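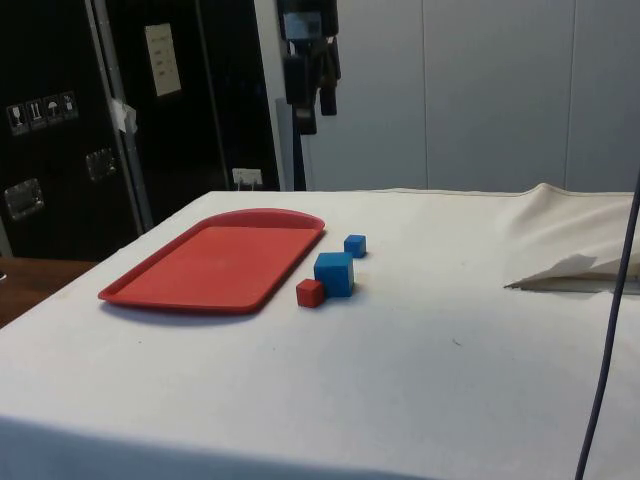 Does the Gondetti result hold up if the blocks start somewhere new?
Yaneth Condori, 4 Dec 2025

We're trying to reproduce the Gondetti pick-and-place method in Merdale. The claim is that 40 demonstrations are enough for a policy to put small cubes on a tray from any starting layout. I don't buy "any."

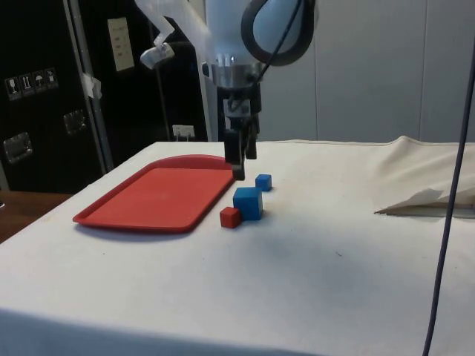
Our layouts use two blue cubes, one bigger than the other, plus a small red one, and a red tray. In our last test set we got 7 successes out of 11, and I can't tell if it learned the task or just learned where the tray usually is. How would you check?

Nomvula Zwane

Eleven trials won't tell you much either way. Before you argue with the paper, score the stages separately: reached the right cube, closed on it, carried it over the tray, let go. A cube held over the tray is a grasp. I wouldn't log it as a placement until it's down and the fingers are clear.

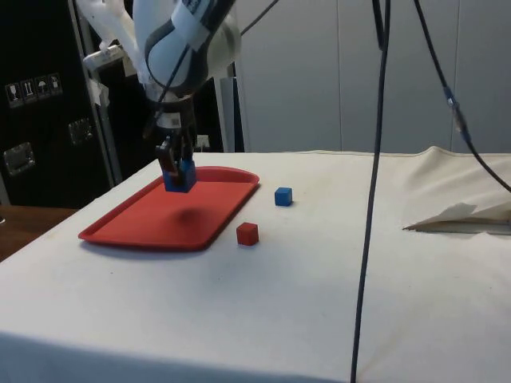
koval_bench

Works fine for us, just add more demos

Lakurville Lab Tech

More demos in the same spots won't answer what she asked. We ran this in August and the number dropped as soon as we changed the spacing between cubes. Put the red one right against the big blue one and see what the fingers do — they need room on both sides. 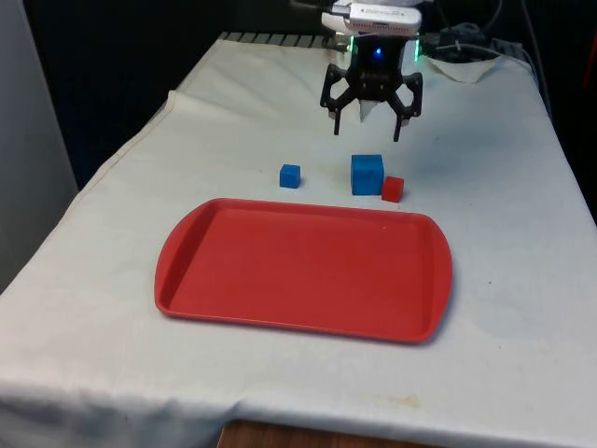 Then move only the tray and leave the cubes alone. If it still goes to the old drop point, you have your answer. I'd also ask the authors for their start positions. We did, and got 2 layouts back, both pretty similar.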